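Dikovow Document Holders: Frequently Asked Questions

What sizes do the holders come in?
One size. The pocket takes standard letter sheets folded once, or half-letter sheets flat.

How many sheets fit in a holder?
The rated limit is 18 sheets of ordinary office paper. Beyond that the spine stops closing and the lower corners start to spread.

Can I hang a holder by its cover?
Yes, for short periods. Hang it from the spine end with a wide clip. A narrow clip puts all the weight on one point and creases the plastic.

The sleeve arrived creased. Is it faulty?
No. Lay it flat under a heavy book for two days. Sharp folds may leave a pale line, but this does not affect use. Do not iron the sleeve.

How should I store a full holder?
Upright in a box file, spine down. Holders stored flat can be stacked, but the bottom one will take a set over time – rotate them if the stack stays put for months.

Do the leaves need to be squared before closing?
Yes. Hold the stack loosely by the sides and tap the lower edge on a table. Leaves that go in uneven stay uneven, and the corners wear first.

How do I clean the cover?
Use a damp cloth and plain water. Solvent wipes dull the surface. 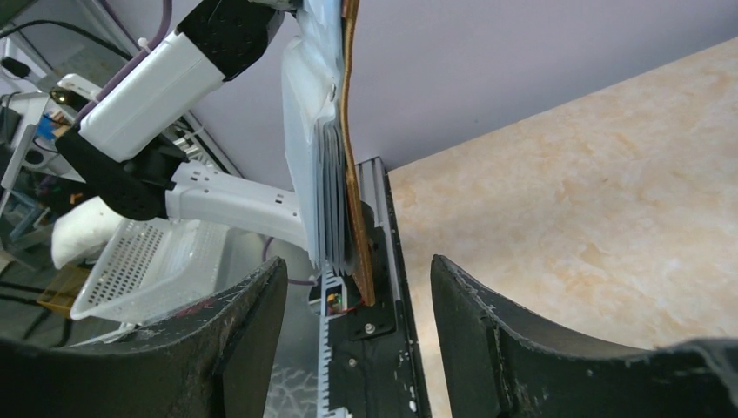

For routine checks, let the leaves fall open and look along the bottom edge. Any leaf that sits well below the others has worked out of the spine and should be pushed back before the holder is filed.

Can I order spare sleeves?
Spare sleeves are part 109. Covers are not sold separately.

Comments

Conall Foley: Two days under a book did nothing for mine. A week did.

Niamh Mac an tSaoi: Does the sheet limit include card dividers?

Enda Egan: @Niamh I count each divider as two sheets and have had no trouble closing them.

Contact Dikovow | Copyright Dikovow | Back to top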